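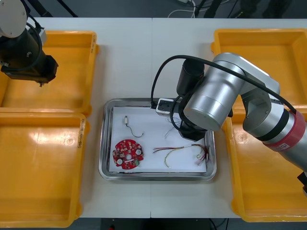
Unit 4: Budgeting for a Two-Arm Sorting Cell
January 2020

Read this before starting the planning worksheet. The job is small electronic parts: boards, connectors, wire harnesses and motors, moved between a central tray and four bins.

1. Split the budget into three lines

Arms and grippers go on the first line, fixtures on the second, consumables and spares on the third. Students tend to put everything into the first line and then have no money for the table. Bins, trays and paper liners are cheap, but they still need a line — and spare bins should match the first ones.

For the worksheet, use a fixtures allowance of $3,000. Treat the arms as a separate quote from Siveo or Gistero and compare the two on the same list of items.
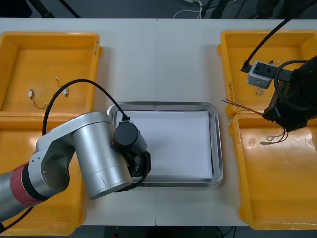
Figure 2. Two arms at the shared table, with a module held at the right-hand bins.

2. Cables

Price the cables with the arm, including the ones to the wrist. Ask each vendor for length, connector type and lead time. Add 25 percent to the measured run for slack. Gistero quotes cables separately; Siveo includes one set per arm. 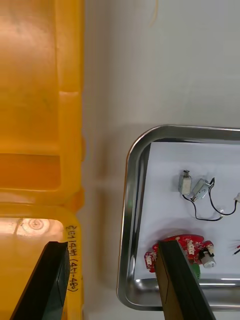 Spare fingers are the item most often left off a purchase request. Order 6 pairs with each gripper and get the price in writing, as Abernathy and Dillirov list them under different headings. Finger size also has to be checked against the parts. With two small motors, their thin wires and a red circuit board all on one sheet of paper, a wide finger covers a good deal of what it is meant to pick from. Get drawings of the fingers before you sign anything.

3. Service life

Spread the cost of the arms over 36 months. Fixtures are charged in full in the first year. Put the service visit in July, when the lab is closed. 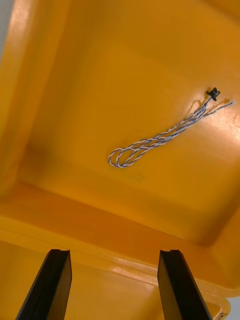

4. What to hand in

One page with the three budget lines, both arm quotes and the spares list. State the largest and smallest part the cell has to handle, and include at least one twisted cable. Show your arithmetic for the cable runs.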